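Against the pass rate

Mar 12, 2019

Every manipulation team I have worked with keeps one number on the wall, and the number is the pass rate in simulation. Ours stood at 68 per cent for most of February. When it moved, people were pleased or worried. I have come to think we should take it down, or at least stop letting it decide what gets merged.

The trouble is what the number is made of. Our planner, Flumell, is run against a fixed set of 167 tabletop scenes every night. Each one gives a start layout and a goal, and the checker asks whether the goal was met inside the time limit. A run that gets there with a clean, short path counts as one pass. So does a run where the wrist brushes the shelf on the way in, the controller saturates for half a second and the object lands on its side within tolerance. They go into the same column, and by morning the logs that would tell them apart have been rotated out.

We merged a change to the grasp sampler last month on the strength of a four-point gain. It took over a week to find out where the gain came from. The sampler had begun to favour grasps close to the joint limits, where the checker happened to be lenient. On the bench those same grasps made the arm stop and ask for help.

What I would like instead is duller. Pick ten of the scenes and watch them from start to finish, with the planned path and the executed path drawn together. Write down in a sentence or two what the software did. Do it before every merge that touches perception or planning. In our set the useful ones are the mixed tables, with thin things and round things lying about and a shelf to reach into.

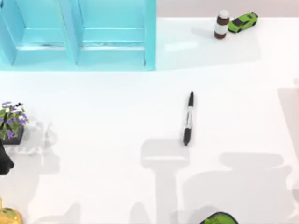
Geddes, commenting on an earlier draft of this piece, thought I was being unfair to the nightly run. Ten scenes watched by a tired engineer will miss a regression that turns up once in 100, the comment went, and a written note can't be plotted against last week's. A better checker would catch the joint-limit business without anybody having to sit and watch.

I accept the first part. Rare faults need volume, and I would keep the nightly run for that. I am less sure about the better checker. We have been improving ours for two years and each new rule was written after somebody had seen the fault with their own eyes. The collision margin rule came from watching. So did the one for dropped objects that roll back into the goal area. If the watching stops, the rules stop too.

Clear objects are a good case. Our simulated depth camera used to return a perfect surface for glass, and the pass rate for glass was excellent. At Pultmont, where we test on hardware, the real sensor looked straight through it and the planner put the elbow where the glass was. The number had no way of showing this. Anyone looking at the point cloud beside the rendered view would have asked the question in a minute.

There is a cost. Watching ten scenes properly takes most of a morning, and Dretberg, our scheduling tool, has no field for it, so on paper it looks like time lost. I would add the field. I would also keep the logs for a month, which needs one more disk.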